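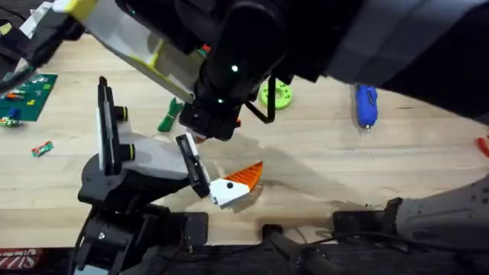 *Two arms, one cluttered table. The lower gripper has hold of the little orange-and-white piece.*

**Clearing the table – Skurkgate, 07/11/2022**

I've been going on about this for months, so I might as well put it on a page. Can a machine tidy up yet? I don't mean a vacuum bumping into my sofa. I mean picking up the junk that piles up on a bench or a kitchen table and putting each thing where it lives. My kids can't do it, I can barely do it, and I still spent a whole day at Skurkgate cheering for a gripper!

Ye-rin Byun let me hang around as long as I stayed behind the tape and kept my coffee on the other side of the room. She and Ro-un Myung run the sorting work there, and they were very patient with someone who kept asking when it would do laundry. (Ro-un's answer was "ask me about socks in September," and I will.)

What I like is that the stuff on the table is the kind of stuff I have at home. There's a green circuit board, a lime-green ring with chunky teeth, a small red-and-green packet, a blue hand tool. No two of them want to be held the same way. A flat packet lying on bare wood is a nasty thing to get a fingertip under, and I say that as a person with ten of them. The orange piece has stripes on one part and a black dot on the white block, and I got weirdly attached to it.

Ro-un keeps a log of every grasp, good or bad, and by the time I got there it had 2,671 entries. Of those, 246 were marked as drops. I thought that sounded great until Ye-rin asked how I'd feel about a dishwasher that dropped a plate that often. Fair point! I eat off thrift store plates, but still.

So, where are we with chores? My very unscientific take after a day on a stool:

- **Picking up one solid thing:** pretty good. I'd trust it with blocks and most of my junk drawer.
- **Flat or floppy things:** packets, cloths, mail. Slow, with a lot of second tries. I'd have used my fingernails and moved on.
- **Knowing where it all goes:** this was the part I hadn't thought about. Somebody has to decide that the ring goes in one bin and the board in another, and my own house has never settled that question.
- **Working around each other:** two arms over one table take up a lot of room. They throw a big shadow too, and I kept leaning over to see past them.

Berwyn Llewellyn, who packs parts over at Brornetby, came along for the afternoon and was a lot less impressed than me. He does up to 500 small items in a shift and talks the whole time he's doing it. He did say he'd happily hand over the last hour of the day, when his back goes. I think that's a decent way to look at it – give it the boring hour and see how it does.

I'm hoping to get back once they've swapped in the new bins. Lucian Mocanu wants to come too and has already promised to bring the contents of his glove compartment, so if you've got something awkward and unbreakable lying around, drop it in my mailbox before then.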